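Home Blog Kitchen Around the House About Contact

Sorting out the lunch things

I have been putting off the lunch things since March. By lunch things I mean everything that goes out of the house with food in it and comes back without: paper bags, the cloth bag, cups, lids, napkins from the bakery. They had spread over one shelf, then two, then the windowsill, and the grill pan could only be reached by moving all of it.

The first step was getting everything out where I could look at it. I used the big board on the table by the window, the same one I roll dough on in winter. It wipes down fast and nothing sticks to it. I bought the board secondhand from a man in Idham who was closing his print shop, and it has been worth more to me than most of the kitchen.

For sorting I used open plastic bins. Red is for things to throw out or recycle, green is for things that go back on the shelf, and blue is for whatever belongs in another room. I started years ago with labels and gave up on them. The colors are enough, and Aiguo Tang, who rents the upstairs, picked up the system without being told.

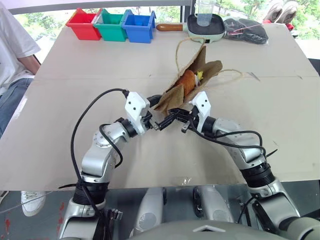 580 words | Filed under Around the House

The paper bag with the twine handle is from the bakery on the Rivberg road. I keep those bags longer than I should. The handles are good and I reuse the twine in the garden, mostly on the peas. One with a tear in it goes in the red bin once the food is out and the twine is off. I cut the twine close to the paper and wind it around two fingers, and it goes in the drawer with the rubber bands. I had 11 of these bags in the end and kept four.

The grill pan stays out while I do all this. It is a small electric one with a black plate, a mint body and a wooden handle, and it does a cheese sandwich well if you don't rush it. I wipe the plate with a paper towel and a little oil. I don't put the handle in water. My sister did that with hers and the wood went gray and rough by the end of the summer.

Clear plastic cups are the hardest to decide on. They are useful for seeds, paint water and measuring out rice, and they take up a lot of room for something that costs next to nothing. My rule now is that they have to stack. If one won't fit inside the others, it goes.

The black fabric bag with the red strap is my everyday one. I turn it inside out over the sink and shake it, then wash it on cold with the dish towels. It has had crumbs in the seams from every place I have eaten lunch this year, including the bus to Magesa. It dries overnight on a hook and goes back by the door.

The shelf itself took longer than the sorting. I pulled up the old liner, washed the wood with dish soap, and let it dry with the window open. The new liner came off the end of a roll and was nearly 200 centimeters long, so there is enough left for the drawer under the oven. I'll do that one next.

Things that went back: the grill pan on the left where I can reach it, the cups behind it, the folded bags standing up in a shoebox lid. Bread gets its own spot on the counter. It was getting squashed before.

Still to do: the lids. I have a whole bag of them and I don't know what half of them fit.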